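How to check a reported border strike before you share it

Reports of cross-border fire usually reach the public in the same order: an unnamed source, a television ticker, then an official statement. The steps below take about 40 minutes.

1. Find the earliest version of the report. Sort search results by time and note which outlet published first. Copies of one agency story count as one source.

2. Write down the exact claim: place, time, unit, losses. "Posts hit" and "posts destroyed" are separate claims.

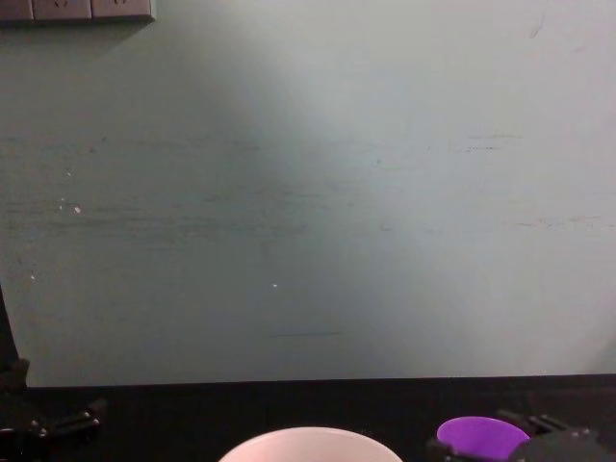

3. Compare the statements from both armies. Convert all times to one time zone - two neighbouring states may differ by half an hour.

4. Mark each casualty figure as confirmed, claimed or denied. Do not average them. If one side says 14 and the other says 2, record both.
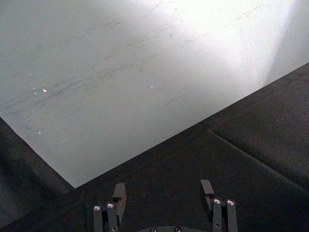

5. Check the age of any video. Search several still images from the clip, including one from near the end. Old exercise footage is often reused.

6. Save a copy of each page with the time of saving. Articles are often updated under the same address.

7. Repeat steps 3 and 4 the next morning and correct your notes.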